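2022-11-22, peg board collection, bench 2

In early, Ermira already had the arms powered and homed. Left hand index finger still stiff on the first few closes, freed up after I ran the open/close loop for a bit. Noted it last week too, didn't write it down anywhere useful. Writing it down now.

Plan for today: two-arm teleop on the board, blue pegs only, one instruction per episode. Target 51 good episodes by end of day. Dilani wants the first full batch over to Lendbridge before the December freeze, so no new task variants until this one is done. I'd like to try handovers but that's for later.

Setup as before. Board flat on the table, black cloth up behind. Cloth sagged overnight and I re-clipped it, seams are in slightly different places from the last session. Shouldn't matter but the policy picked up on stupider things in the Finari runs (remember the tape mark). Added it to the session notes so we can filter on it.

Lights: running the pink preset. Yes it's ugly. We have plenty under plain white and the held-out check fell apart the moment somebody opened the door, so color variation goes in from the start this time. Plan is pink for the morning block, then green, then white. Change between blocks, never inside an episode. Clerkeo doesn't have a field for lighting so it goes in the free text, spelled the same way every time please: light=pink, light=green, light=white. I found "pinkish" in there and "magneta" and that breaks the export.

First block. Me on the gloves, Ermira resetting the board and calling the instructions.

Ep 1-3 thrown out, wrist offset on the right was wrong by a good bit, kept coming down short of the peg. Recalibrated, fine after that.

Then a decent run. Right hand does most of the work, left mostly hovers. This is a problem for the data, if the left never does anything the model will learn that it never does anything. Asked Ermira to start calling left-hand picks on alternate episodes. Slower, I'm worse with the left, but the coverage is better.

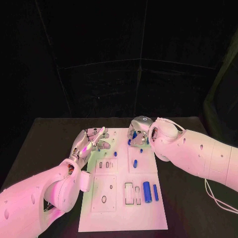
Grasp notes, mainly for whoever takes the gloves next. Come down from above with the fingers already bent, don't close on the way. If you close while descending the thumb pushes the peg over and then you're chasing it. Thin ones are the worst. Pause about a beat after contact before lifting, the tactile lags the video and we need both to agree on when the grasp starts.

Cable on the right arm snagged once when I swung too far out. Nothing pulled loose. Needs a proper tie before we go any faster. Shim said they'd send the longer sleeves, no sign of them. Will email.

Failures: keep them if the recovery is clean. So a drop and a re-pick stays in, tagged recover. A drop where the peg rolls off and a human hand comes in gets cut. We had an argument about the middle case, peg falls over but is still on the board and you pick it from lying down. Ermira says keep, I said cut, she's right, it's a different grasp and we hardly have any. Keep, tag as lying.

Lunch.

Second block, green. Swapped operators. Ermira is much smoother than me, also almost 8 seconds quicker per episode, which makes me wonder if we should balance operators in the training split. Ask Dilani. At minimum the operator ID has to be filled in, it was blank for the whole first block, my fault, fixed by hand after.

Recorder dropped frames on 6 episodes in a row. Disk was full of old replays. Cleared them, checked they were on the server first. Redid those six.

White block got started late and we quit partway. Total kept is short of target, finish tomorrow morning, same board and same cloth position, DON'T touch the cloth.

To do:
- tie the right arm cable
- email Shim about sleeves
- ask Dilani re operator balance
- fix the light names in old Clerkeo entries
- left index finger: log the close current before warm up and after, see if its the tendon or just cold
- auto delete for replays older than a week, on the recorder not the server

Ermira is doing the label pass tonight on the pink block. I'll spot check in the morning and send Dilani the count.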